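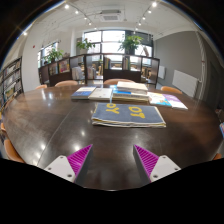 Home | Course Notes | Kit List | Calendar | Contact

Handout 5: Picking Up Soft Things and Flat Things
Intro to Robot Hands, Thursday evening group
Notes by Hilde Schouten

Welcome back, everybody, and thank you for putting up with me last week when I ran over (again!). I promised to write out the part I rushed through at the end, so this handout is mostly that, plus what you need for the Serer assignment. Please read it before we meet. It's long, I know, but you can skim the bits you already feel good about.

1. Why we start with books and cloth

Last session everyone wanted to grab cups, and I understand, cups are fun. They stay the same shape and they stand up nicely so the fingers can come in from both sides. A book lying flat on a table is a different kind of problem. The cover sits right down on the surface, and a two-finger gripper has nothing to get under. You have three choices worth trying:

- slide the book toward you until it hangs over the rim, then pinch it there
- press down on one edge and tip the other edge up
- turn the hand sideways and take the spine, if the book is thick enough

A thin booklet is harder than a thick book, and a glossy table makes it harder still, as the booklet skates away from you when you push. A stack is its own little puzzle. Take the top book first, and watch whether the one under it wants to come along.

Folded cloth is the other one. If you pinch only the top layer, you get a lovely lift and an unfolded mess. If you want it to stay folded, you need all the layers between the fingers, so aim for the thick folded edge and come in low.

2. About those ribbed fingers

The ribbed wedges on our grippers are made to bend. When you close on something with a corner, the wedge gives a little and wraps around it. Keep both fingers level with each other before you close. If one is ahead of the other, the object gets shoved sideways, and you'll spend the next minute chasing it (I've done plenty of that myself).

Close slowly. Slower than that, even.

3. Glare

A polished tabletop shows every ceiling lamp back to the camera as a bright spot, and a program that looks for pale objects may decide a spot is a booklet. The Nadex script we've been using does this. Before you blame your code, move your viewpoint a hand's width to one side. Reflections will shift across the table as you move and a real book will stay put. Write down what you saw both times.

4. The Serer assignment

In pairs, do 12 attempts: half with books, half with cloth. For each one, write down what you were trying to pick up, where you placed the fingers, and what happened, in plain words. "Slipped out on the left" is a perfectly good note. Please keep the failures in! They're the part I enjoy reading most, and we'll need them when we start on the Jusura unit.

Then write up to 300 words on one attempt that surprised you. Hendriks pairs from the earlier group may reuse their old log sheets if the columns match.

Bring your log on paper. See you Thursday.

We use cookies to remember your settings. Accept | Manage

Contact the course desk | Copyright Intro to Robot Hands | Back to top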